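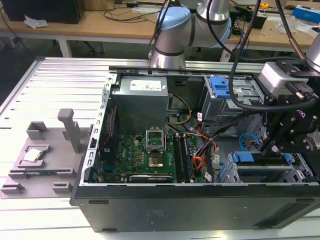

7 March 2019. Static control, Tarville workshop, review of the winter readings. The humidity in the main room remained low for most of the season, and the mats and wrist straps were therefore tested more often than the written procedure requires. The procedure asks for a test at the start of each week. During the driest period we tested at the start of each shift. Straps were rejected on two occasions, both for a broken conductor near the snap, and both were cut in half before disposal so that they could not return to the drawer. The concern is greatest for work at the stage where a processor socket is empty and its load plate is standing open, with the memory still seated in its slots. At that stage the contacts are exposed, and a person leaning over the board has several ways of touching something by accident. The current instruction says only that straps are to be worn "during component work." I propose that it name the open socket specifically and require the plastic cover whenever the board is to be left.

Humidifier. The Mimen unit was moved from the window wall to the inside corner in the second half of the winter. Readings at the far benches improved and those near the door did not. The door is the likely cause, as it is propped open during deliveries. Gemma Cirillo has asked for the hygrometer by the door to be compared with the reference instrument before any conclusion is drawn, and I agree. The comparison is still to be done. The filter is due for replacement and the order has been placed with Kudby under reference 812.

Mats. The older mats have hardened at the front edge, where forearms rest. They still pass the resistance test. Cleaning is part of the problem: general household spray was found on the shelf beside the mat cleaner, and it leaves a film. The spray has been moved to the kitchen. Please use only the mat cleaner, apply it to the cloth, and allow the surface to dry before reconnecting the ground lead.

Ground points. All bench ground points were checked against the building ground. Bench 5 gave an unsteady reading. The lug had been tightened over paint. The paint was removed, the lug was refitted, and the reading has held steady on every check made afterward. I have marked the point with green tape until the next full inspection.

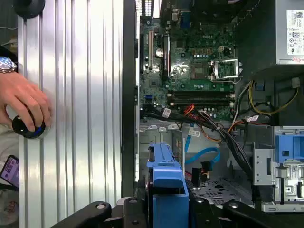

Desktop case on its side with the cover off, Dell board, from above.

Clothing and jewelry. The question of fleece jackets was raised again. The room is cold in the morning and staff are reasonably unwilling to work without a layer. The supply cupboard now holds cotton-blend smocks in most sizes, and these may be worn over a sweater provided the cuffs are closed. Fleece remains excluded from the benches. On metal watches and bracelets the existing text is unclear - one section forbids them at powered equipment and another allows them "with care." I will draft a single sentence to replace both and send it to Gemma for comment.

Packaging. Pacheco delivered replacement shielding bags, and the seams look better than those of the last batch. Pink bags are for hardware and leads only. They do not shield, and several memory modules were found stored in them in the parts cabinet. Those modules have been rebagged and are held on the lower shelf for testing before reuse.

Open items: hygrometer comparison, filter replacement, wording on jewelry, wording on open sockets. The full ground inspection remains scheduled for September. If the humidity rises as expected this spring, strap testing will return to the weekly interval, and the change will be entered in this book.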